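20 Apr 2007

Chin strap bench work, day 9. Continued from the January notes, where I left the Wekora strap on the dummy head overnight and found it had crept up over the ears by morning. Same strap today, new batch of elastic.

Load at full stretch matches the last batch to within what I can read off the spring balance, so I'm calling the elastic unchanged. The packet says "improved hold". I can't find the improvement. The stitching at the crown is neater, I'll give them that.

Then the paperwork. The leaflet that comes with the strap quotes 1,696 users and says 923 of them "reported quieter nights". Reported to whom? The card in the box is filled in by the person wearing the strap, who was asleep. A bed partner's word would be worth something, but there is no line on the card for one. I also don't like that everyone who posted a card back got money off a second strap. And 923 out of 1,696 is a little over half, which is about what I'd expect from giving people a ribbon and telling them it was for snoring.

Wrote to the Flornodport office asking for the raw cards. No reply so far. They did send a brochure for a nasal spray.

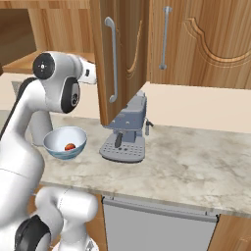

Domenica Haslinger wrote in the margin that I'm being too hard on the cards, that plenty of people do know whether they snored because they wake themselves up with it or wake with a dry mouth, and that a strap which keeps the mouth shut ought to help at least the ones who breathe through it. Fair on the dry mouth. I'd still want it asked as its own question. "Did you wake with a dry mouth" is something a person can answer at seven in the morning. "Was your night quieter" isn't.

She also asks whether we're testing the strap or the leaflet. Both, I suppose. The leaflet is what sells it.

Recorder check. Three microphones at pillow distance, playing back the Rostville tape (the long one, adult male, on his back). Mic 2 reads low again. Swapped the lead, still low, swapped the mic, fine. So the mic goes in the bin and last week's mic 2 figures go with it. I have crossed them out on the sheet but left them readable.

Threshold for counting a snore: Younes wants it lower. With his setting the software finds 200 events in the test hour, with mine 44. Went back and listened to a stretch where his setting was busy and mine silent. Much of it is duvet. There is some light breathing noise in there that a fussy partner might object to, but I wouldn't call it snoring and I doubt he would if he had to sleep next to it. Leaving mine in place until he comes up with a better argument than "more data".

Worth saying for whoever picks this up: a low threshold flatters any product. If half of what you count is bedding, then a strap that makes people lie still will look like a cure.

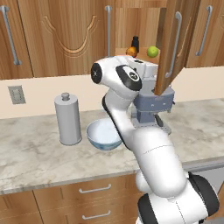
Bennani throat drops next, not started properly. Peppermint, glycerine, something they call a "toning extract" and won't break down any further. Directions say two before bed and nothing to drink after. I'd like to know how much of any effect comes from that second instruction, given what people have in the evening. Coffee alone would muddle it: anyone with a machine standing on the worktop, like the blue-gray one behind the arm, is going to pour a late cup, sleep badly, and then mark the drops down for it, or skip the cup for a fortnight and mark them up. Alcohol will be worse. So we need a week of no drops with the same drinking rule before a week of drops. Bennani's own trial had no such week, as far as I can tell from the two paragraphs they've published.

Tasted one. Very strong, numb tongue for ten minutes. Couldn't say my throat felt toned.

Younes Hegazy's objection, noted so he doesn't have to repeat it: a fortnight per person is too long and they'll drop out. Possibly. I'd take fewer people who finish over a drawer full of cards.

To do
Order two mics, not the cheap ones
Ask Wekora which elastic is in the shops now, old or new
Redraw the morning sheet – dry mouth, times woken, last drink and when, separate line for partner
Second letter to Flornodport, shorter
Dummy head needs a new left ear, the glue has gone

Strap went back on the head at ten past five, one notch tighter than the instructions. Marker line drawn at the jaw so we can see the creep tomorrow.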